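Best bin for small stuff on a workbench?
Workshop & Storage > Bins, Totes and Shelving
11 replies

laine_v
I need one open bin for the end of my bench. It's for the odds and ends that pile up during the day and get sorted at night – cups, toys my kids leave behind, bits of hardware. The bench top is light wood and I'd like to keep it from getting chewed up. I have a Grultetti plastic tote now and the walls bow out when it's full. Budget is $23, a little more if it will last.

tornquilt
The Grultetti totes are fine on a shelf but they were never meant to be dug through all day. Look at the Estix open bin, the 19 inch one. Straight walls, no lid.

bench427
Straight walls are the wrong call for small parts. You can't get your fingers under anything in the corners. Get something with sloping sides so you can slide things up the wall and out.

tornquilt
Sloped sides waste floor space. I have four Estix bins side by side and lose nothing between them.

bench427
She wants one bin, so side by side doesn't matter. Mine is dark gray with sloped walls and I wouldn't trade it. The floor is scratched but it's a bin. 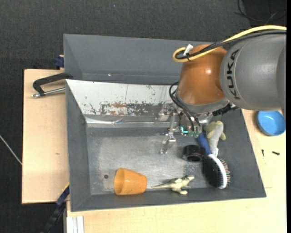

Gray bin on the bench, orange cup and toy dinosaur inside.

laine_v
Thanks, that helps. The scratches don't bother me. Is the hole in the floor a problem? I'd be worried about screws going through.

bench427
I keep screws in a jar, so no. If you want loose screws in there, put a piece of tape over the hole from underneath.

mapleshed
Or buy one without a hole. Tape lets go after a month or two, especially if you ever rinse the bin out.

old_pegboard
Whatever you pick, put a mat in it. I cut up a Pika drawer liner and it made a big difference in noise. Wash it when it gets gritty. It also gives small things some grip so they don't all end up in one corner.

tornquilt
Mats catch sawdust. I tried one and took it out the same week.

old_pegboard
I don't cut wood on mine so that may be the difference. For the original question, I would also stick felt on the bottom of the bin if the bench top matters to you. Grit gets under there and scratches when you pull the bin toward you.

laine_v
Good point on the felt. I'm going with sloped sides, no hole. Quartey has one on sale through the end of January and it fits the space with an inch to spare. I'll try it bare first and add a liner if it's too loud.

– Laine Vasiliauskas

mapleshed
Check that the rim is rolled before you pay. The older Quartey ones had a sharp edge on the short side.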